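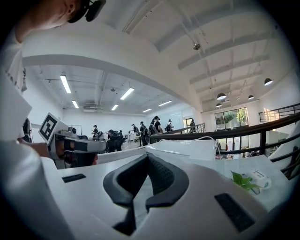
Notebook / Bench log / Chores

23rd July

Headset on the table, face cushion up, gripper coming in from the left. Room full as usual, backpacks and caps everywhere, so the noise notes from this arvo are useless. Ignore them.

Question for the page, same as it's been since December: can a machine do the tidy-up chores yet. Not the demo version. The version where you walk off and make a cuppa.

Chore under test = pick up a headset, turn it, put it down again where it belongs without wrecking anything. Sounds like nothing. Any ten year old can do it. Illeleo (the policy, not the arm) still can't, or can on the good days only.

Why the headset is a pig of a thing:
- curved white shell, hardly an edge to speak of. Jaws want two flat sides and there aren't any
- foam cushion is soft so it's the obvious place to grab. It's also the one bit you don't want squashed. Dilruba says foam marks "come out overnight". Not convinced
- white thing on a light coloured background half the time, depth goes to mush along the curve
- black pads on the shell are good landmarks if the lighting is steady. Under the fluoros they're fine. Near the window, less so

Tally so far, hand-held demos in the set: 386. Of those 67 are headset, rest are cups, chargers, cable, the odd stapler. Dilruba Kumarasinghe wants 603 before she retrains. I want her to retrain now and see where it falls over, then collect for that. We had this argument at lunch too. No result.

What I'd trust it with tomorrow: pens into a tray. Empty cups to the end of the bench if they are actual cups and not takeaway lids. Boxes with square corners, all day.

What I wouldn't: anything with a cable hanging off it. Thin white cable is the worst, the policy doesn't see it and then drags whatever is on the other end. Greenery also bad. Leaves get read as clutter and it goes to bin them.

Sowerby tried the same job on their own arm, suction cup instead of jaws. Works on the smooth part of the shell and nowhere else, and you need to come in square to the surface. Slow. Their write-up calls it solved, I would call it a good afternoon. Asked for the failure clips, no reply yet.

Losta fingertips (the soft ones, grey bag, second drawer) - have not been tried on foam. Should be. They flex enough that you might get away with a cushion grab after all and then my whole second point goes out the window. Someone put the spare pair back please, theres only the one set in the bag.

Shop floor side: Zirneck asked again whether this carries over to parts bins. Told them partly. Bins are easier than people's desks, same part every time, same bin. Desks are where it gets ugly, everything is somewhere new each morning. If they want kitting they can have kitting this year. If they want someone to clear the lunch table, keep the roster.

Demo notes for whoever's next on the gripper:
slower on the approach. Slower than feels right
keep the marker facing out, wrist twist past halfway and tracking goes
dont talk with your hands while you're recording (me)
label the turn and the put-down seperately, we lumped them early on and regretted it

Disk: clips folder named 1917 is the old calibration, do not use, do not delete either, Dilruba needs it to compare.

Still to do
- ten with the headset face down, no cushion showing
- Losta tips on foam, photo before and after
- chase Sowerby
- settle the retrain argument, or just start it while she's at the dentist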